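Cahier d'atelier, octobre. Teintures, suite de la série Lato

Repris le bain d'indigo ce matin vers l'ouverture. Fleurette bleue en surface mais maigre, odeur correcte. pH 10 à la bandelette, ça me va. Température tombée pendant la nuit, remis le chauffage doux, couvercle fermé, pas touché avant 11 h.

Laine Arine (l'écheveau fin) : mordançage alun fait hier, rincée, essorée. À garder humide dans un linge. Ne PAS la laisser sécher comme la dernière fois, la garance prend par plaques.
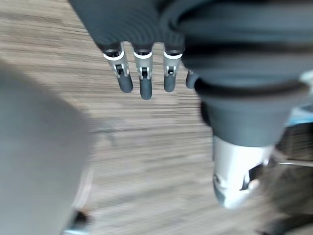
Page modifiée en dernier lieu en octobre, à 17 h 42

Garance : pesé 242 g de racine broyée, trempée la nuit, première eau jetée (le jaune part avec). Montée lente. J'ai coupé à 70 °C, au-delà ça vire brun et c'est foutu. Ressorti l'échantillon témoin au bout de 4 trempages : rouge brique, un peu terne. Avec une pincée de craie dans l'eau, nettement mieux. Notre eau est trop douce, à noter une fois pour toutes sur la fiche.

Le coton Bilitz, lui, toujours décevant. Décreusage trop court à mon avis, la goutte d'eau perle encore sur la fibre. Refaire une heure de plus à la soude avant d'aller plus loin. Le tannin n'accrochera jamais la-dessus.
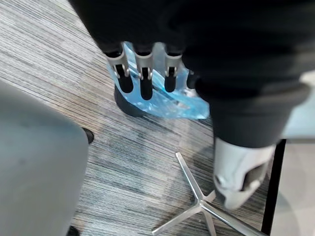
Ketsara Srisuk : pour le coton je ne referais pas à la soude, tu vas le fatiguer. Essaie plutôt un bain de galle plus long, toute une nuit, et l'alun seulement après. Sur mon lot j'avais le même défaut et le rouge est monté quand même.

Ok, je tente sur la moitié, l'autre moitié à la soude comme prévu, on comparera. Étiquettes au crayon, pas au feutre, le feutre migre.

Essai de superposition indigo sur gaude, recette Dissanayake : 7 immersions courtes, aération entre chaque. Vert franc en sortant, plus sourd après oxydation. J'aime bien. Par contre dégorge au rincage, il faut

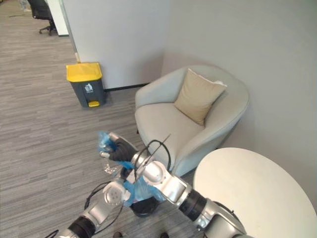 laisser reposer deux jours avant de laver, et au savon neutre uniquement. Le vinaigre à la fin, j'arrête, pas vu de différence.

Bain d'indigo rouvert à midi : jaune-vert dessous, bonne pellicule cuivrée. Trois passages sur le lin, puis laissé dormir. Remettre un peu de fructose ce soir si ça redevient bleu.

Reste à faire :
- recommander de l'alun
- recopier les poids sur les fiches Lato
- test lumière, bande collée à la fenêtre sud, moitié cachée sous carton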